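Zeltley gets its free wash night back in August

Good news for anyone in Zeltley who has been hauling bags of laundry across town: the free wash night at the Jonach Community Center returns in August, and this time it will run every week!

The spring trial was a hit. Families, students and a good part of the under-12 soccer league came through the doors, and the 14 evening slots filled up so fast that the center started a waiting list. A $2,000 grant from the Darier Fund now covers water, power and detergent through the end of the year.
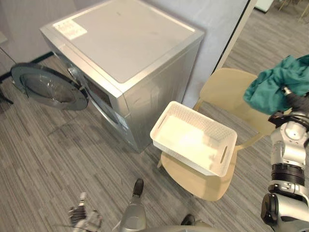
How much can each household bring?

Each household gets up to 8 loads a month, and bedding counts the same as clothes. Slots are booked at the front desk or by phone, and the first one starts at 5 p.m.

The evenings have turned into a real neighborhood get-together. There is soup on the stove, a homework table for the kids and a book swap that has already outgrown its shelf - bring a paperback, take two. Ms. Grigaitė's knitting circle has moved its meetings to the same night and is happy to teach beginners.
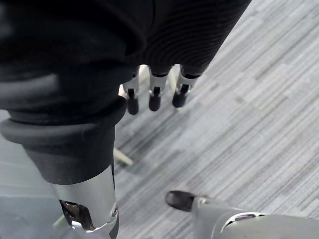
By Dariusz Olszewski
Zeltley Neighborhood News

The center is also adding a mending corner, with thread, buttons and two sewing machines on loan from the high school. Anyone handy with a needle is welcome to stop in and help, even for half an hour.

Parking is free behind the building, and the number 40 bus stops right outside. Bring your own bags or baskets, and please label them. Unclaimed socks from the spring are still waiting in a box at the front desk.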